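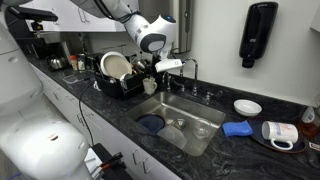 Derkivano Kitchen Task Kit

For school clubs, university classes and student competition teams

Item number: 2625
Made by: Storneo Teaching Equipment
Status: in stock for the spring season
Page revised: October 18, 2024

What the kit is

The Derkivano Kitchen Task Kit is a set of lesson materials, printed task cards and score sheets for teams who already have a mobile robot with an arm and want to work with it in a real kitchen. The robot is not included. The kit does not need a special table or a field with walls. You use the sink, the counter and the dishes which your school or club already has.

We made it after two seasons of the Favham Student Challenge, where many teams were good on the practice table and then had big difficulties at a normal sink. A plate in a sink can lie flat or lean on a bowl. A clear bowl is hard to find for many cameras, and steel walls give reflections. The tasks in the kit take these difficulties one by one, and after that they put them together.

What you receive

Task cards, laminated, in a ring binder
Teacher book with lesson plans for one school term
Student logbooks, 15 pieces
Score sheets in the Favham format
Marker stickers for the counter, removable
Access code for the Ezeani class software, valid for one school year

The tasks

Level A, reach. The arm goes to a named point over the counter, waits, and returns without touching the faucet. Teams learn here how to measure the distance to the faucet and how to write a safe path around it.

Level B, one object. The robot takes one thing from the sink and puts it on the counter. The team may choose the thing in the first round. In the second round the judge chooses. A mug on its side is allowed and gives extra points, as the handle can point in any direction.

Level C, the rack. Plates and mugs go from the sink to the drying rack. The rack may be partly full before the start. Most teams need the longest time for this level, and we advise to plan for it not less than half of the term.

Level D, full sink. Mixed objects, also clear ones, in positions which the team did not see before. The maximum for one complete run is 1000 points.

What your robot must have

One arm with a gripper which can open wide enough for a mug
Enough height to come down over the counter from above
A camera, or another sensor which can see into the sink
An emergency stop which a student can reach at every moment

Fixed arms can be used for Levels A and B if the arm stands near enough to the sink. For Levels C and D we recommend a mobile base.

Please note before you buy

The kit contains no dishes. Please use dishes that you can lose, especially in the first weeks. Ceramic plates break, and the pieces must be removed from the sink before the next run. For young groups plastic dishes are permitted at all levels, but the score sheet has then a different column.

All tasks are made for a dry sink. Please close the water tap and do not run water during a lesson. The kit does not give your robot any protection against water.

From a class which uses it

"We began with Level B in March and my students thought it will be finished in one afternoon. It took three weeks. The logbook helped them very much, they could look back and see which grip they tried with which plate. I would like to have more pages for drawings in it."
Ourania Economou, robotics class teacher

We have heard this wish also from other teachers. The logbooks in the present version have four more blank pages at the end.

Spare parts and refills

Student logbooks, pack of 15: item number 2937
Marker stickers: please ask us
Lost task cards: we send single cards without cost, only write which level and which card number

Ordering

Schools can order with a purchase order and pay after delivery. Clubs without a school address please write to us first, then we send an offer. One kit is enough for one robot. If two teams share one robot, you need only a second pack of logbooks.

Questions about lessons and about the rules of the tasks are answered by Innes Innes at the Storneo teaching desk. Please tell us in your message which robot you have and how high your counter is.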